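# Can I still get anything out of a show if I'm in the last row of the balcony?

**posted by mezz_or_bust, 6th April**

Hi all! I finally did it – I bought a ticket to the touring production of *The Lamplighters of Bemska* when it comes through the Mundier Theatre. I've had the cast recording on repeat for months and I can sing every part, including the ones I have no business singing. So I'm beyond excited.

The catch is that I waited too long, and what I could afford was one seat in the very back row of the upper balcony, seat 109, house left. My aunt went up there once for a ballet and says it was like watching ants. I've only ever been to shows in small places (our college black box, a church hall, one dinner theater with very good rolls), so I have nothing to compare it to.

Is it worth it up there for a big musical? Should I try to swap for something closer on a different night, even if it means a side seat with part of the stage blocked? And is there anything I should bring or do ahead of time? I don't mind stairs. I'm tall, if that matters. I do cry easily at this particular score, so I'm already planning for that.

Also, I keep reading that the lead sometimes sits out matinees on tour, and mine is a matinee. Do I need to brace myself?

Thank you in advance! You all talked me into seeing *Ebihara's Garden* last year and I've never been so grateful to strangers.

---

**secondspot_sal**

Keep your seat! Keep it, keep it, keep it!

I've sat all over the Mundier, and the upper balcony is one of my favorite places in the building for a show with real choreography. Think about what you're seeing in *Lamplighters*. That whole Act One finale, where the crews cross the bridge from both sides and the lamps come on in a spiral, is built to be seen from above. From the orchestra you get faces, which is lovely, but you don't get the spiral. I saw this production in another city from row F and then went back and sat way up high, and the second time I gasped out loud at a moment I hadn't even noticed before. A man in front of me turned around. I think he was gasping too.

Now, the practical stuff. The Mundier's upper balcony is steep, and that's good news, as heads mostly stay out of your way. The steps are uneven near the top (the third and fourth from the last are shallower than the others), so take them slowly once the lights start to dim. Legroom in the back row is a bit better than in the rows ahead because there's a wall behind you and they had to set the seats forward. Being tall, you'll be happy about that.

Binoculars: yes, but small ones. Something light that you can hold up with one hand through a ballad. I like to keep mine in my lap for the big numbers and only lift them for the scenes with two people talking. If you watch the entire show through them you'll miss everything going on at the sides, and in this show there is always something going on at the sides. Watch the lamp seller during the wedding. I won't say more! 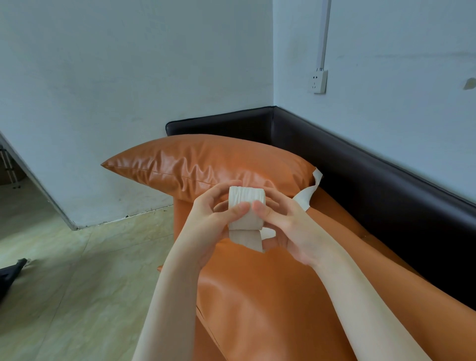
Sound is the thing people worry about and I really wouldn't. The balcony has its own speakers, and they were replaced when the house was refurbished. Lyrics come through clearly up there, a bit more clearly than under the overhang at the back of the orchestra, where everything goes woolly. If you know the cast recording, you'll catch every word anyway.

I would not trade for a side seat. The bridge sits far to the right in this set, so from the extreme house right boxes you lose half of it, and from extreme house left you get the spiral squashed flat. Your seat is left of center but so far back that the angle hardly counts.

Get there early, go up before the line at the lobby bar gets silly, and read the program from the front to the back. The note from the lighting designer is a treat. Then report back here, please, with far too many details.

---

**Joaquín Daza**

Agree with Sal on the seat. I want to talk about the matinee part of your post, as it's the part that made me sit up.

Please don't brace yourself! I know the feeling – you've had one voice in your ears for months and you want that voice. But you're already not getting the cast recording's lead on this tour, so you're going to meet somebody new whichever way it goes. And I've had some of my best afternoons in a theater when a little slip of paper fell out of the program.

My example is *Illik*, which I saw in March. I'd booked for the star like everybody else. There were two slips that day, one for the lead and one for the mother, and plenty of grumbling in my row before the curtain. Then the understudy came out and sang the letter song almost under her breath, very plain, with hardly any vibrato, and you could feel the whole house lean in. I'd heard that song maybe a hundred times and had always filed it as the slow one before intermission. By the bows the grumblers were on their feet ahead of me.

If it really matters to you, a few things help:

- Look at the board in the lobby before you go up. It lists who's on, and it's a long way back down from the balcony if you forget.
- Call the box office the morning of the show and ask nicely. They can't always tell you, but sometimes they'll say if an absence has been announced.
- Check the tour's own page for scheduled vacations. Sudden illness won't be there, of course.
- Read the fine print on your ticket about exchanges. The rules differ from one presenter to the next, and I don't want to promise you something the Mundier doesn't do.

And if it is an understudy, clap like mad at the first entrance. They can hear it from the balcony.

One small disagreement with Sal: I'd leave the binoculars at home for a first visit. I always end up fiddling with the focus.

---

**orchpit_fan**

Saw it from that balcony two tours ago, loved it. You can see right down into the pit from the front rows up there but not from the back, sorry. Bring a sweater. The restroom line on that level is shorter if you go to house right.

---

**mezz_or_bust**

You're all wonderful. Keeping the seat! Sal, I've borrowed a tiny pair of binoculars from my aunt, who now wants to come too and is looking for a ticket near mine. Joaquín, I'm going to look at the board first thing, and I promise to make a lot of noise for whoever walks out. I'd never thought about the spiral being visible from up there and now it's all I can think about. Full report coming after the show.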